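Comparing Two Fingertip Pads for a Hand-Held Gripper
Project report, spring term

1. What we set out to do

Our project compared two kinds of fingertip pad on the same hand-held gripper. The gripper is the Gesta, which a person holds by a pistol-style handle and works with the trigger. Our lab uses a pair of them to record demonstrations that are later replayed on an arm. When an object slips during recording, the whole attempt is thrown out, and by May the group was losing more attempts than it wanted to.

The pads that ship with the Gesta are flat and fairly hard. We called these the stock pads. The second set was cut from Norura sheet, a softer rubber that we glued to blank backing plates. Both sets have the same outline, so the gripper closes to the same width with either one.

2. Method

We picked 8 objects from the lab shelf, among them a tennis ball, a marker pen, a foam block, a small glass jar and a folded cloth. Each object was picked up from the board, held for three seconds, and set down in a clear tray. An attempt failed if the object dropped, rolled out of the fingers, or turned so far that it could not be placed.

We recorded 113 attempts in all. The two operators swapped after every object so that neither one did all the easy items. Trigger force was not measured. We asked each operator to squeeze until the object felt secure and no further, which leaves some room for habit.

The gripper poses were logged at 60 frames per second through the Cirik controller. We had first planned to use the older Sakamoto unit, but it dropped its connection whenever both grippers were plugged in, and we gave up on it after the first afternoon.

3. Results

The Norura pads did better on smooth objects. The jar never slipped with them, and it slipped 3 times with the stock pads. The marker pen also stayed straighter.

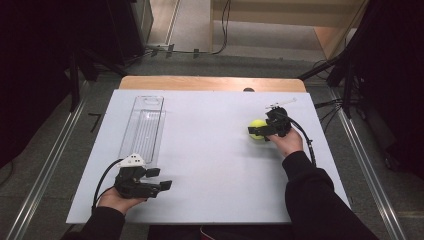
Department of Mechanical Engineering – Manipulation Lab, Student Projects

The tennis ball gave us no trouble with either set. The felt holds well against the square pads, and the only question was how far off center a person could pinch it. Both operators found they could be careless about this.

The cloth was worse with the soft pads. It stuck to the rubber after the fingers opened and had to be shaken off over the tray, so those attempts took longer – we counted them as successes anyway, which a stricter test might not.

4. Problems and next steps

One Norura pad peeled at the corner near the end and was glued again. We did not repeat the attempts made just before we noticed it. The cables to the grippers also pulled at the operator's wrists on long reaches, and a longer pair is on order.

For regular recording we suggest the soft pads for glass and hard plastic and the stock pads for fabric. The next group should add a force sensor behind one finger and try a thinner sheet.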